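Trornon to retire old log-in system as Flunia tests season opens

Players asked to link accounts before the June update

Last updated: 14:05

212 shares | 4 comments

Trornon, the publisher of the online role-playing game Flunia, has confirmed that it will close its original log-in system when the next major update is released in June. All players will be required to move to a single Trornon account, which will also cover the company's strategy title, Surkier.

The change was set out in a notice to players this morning, together with the first details of a public test period for the update.

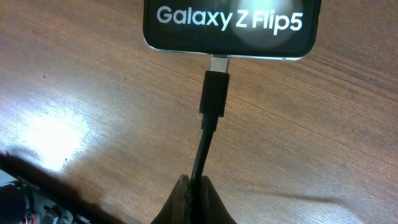
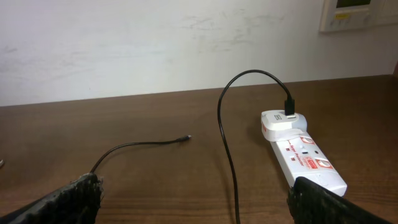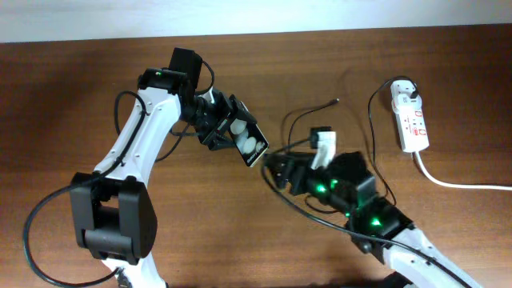
Wagner Pimentel said that the older system had been built for a much smaller game and could no longer be maintained to an acceptable standard. It had remained in service longer than intended, he added, and the company accepted that previous notices on the subject had not been clear.

Under the new arrangements, players will be able to link an existing Flunia profile to a Trornon account from the game's launcher or from the account page. Characters, guild membership, bank contents and purchase history will carry over. Friends lists will be copied once, at the moment of linking, and will not be kept in step between the two systems after that point.

Profiles that have not been linked when the update is released will be locked but not deleted. They may be recovered through the support desk, although the company has warned that replies could take up to 14 days during the first weeks. Guild leaders are advised to link early, as a guild whose leader is locked out cannot change its ranks or withdraw from the shared bank.

Players who hold more than one profile may link all of them to the same account. Profiles cannot be separated again once they have been joined. Those who share a computer with another member of the household are asked to check which profile is shown in the launcher before confirming.

The public test will run on a separate server and will be open to any linked account. It will include the new coastal region, a revised crafting system and the first two sections of the Karagiannis campaign, the long story chapter that was postponed last year. Test characters will begin at level 60 with a fixed set of equipment. Nothing earned on the test server will be carried over to the live game, with the exception of a cloak awarded to all who complete the first section.

According to the notice, 1518 faults reported by players have been closed since the last update. Many of these concerned the auction house, where listings could vanish if the seller logged out while a bid was being placed. The company said that this fault had been corrected in full and that affected sellers would be paid the last recorded bid by in-game post.

Crafting will see the most extensive changes. Materials of the same type will now stack regardless of the region in which they were gathered, and recipes learned by one character will be visible, but not usable, to others on the same account. The number of specialist trades a character may follow remains at two. A proposal to raise this limit was discussed with guild representatives and has been set aside for the present.

Open-world combat between factions is not part of this test. Prasanna Munasinghe told guild representatives that the siege areas required further work on performance and would be tested separately, with larger groups, at a later stage. No month has been given.

The Surkier team will adopt the same account system at the same time. Players of that game need take no action unless they also hold a Flunia profile, in which case the two must be linked by hand. Game progress will remain separate, and there are no plans to share currency between the two titles.

The live servers will be unavailable from 6 a.m. on the day of the update. Subscription time lost during the closure will be credited to all active accounts, including those not yet linked.

Comments (4)

mossgate
Linked mine this morning and it took a couple of minutes. My second profile came up under its old name, from before the rename, so check for that before you press confirm.

Tarrow_Vale
Disappointed about the third trade. Our guild asked for that two updates ago and were told it was being looked at. "Set aside for the present" usually means we won't see it.

hollis b
Does anyone know whether the cloak can be dyed? The last test reward couldn't be and it clashed with everything I own.

Penrick
Glad they have finally sorted the auction house. I lost a very good bow to that bug and had given up hearing anything about it. Does the payment come to the character who listed the item or to the whole account?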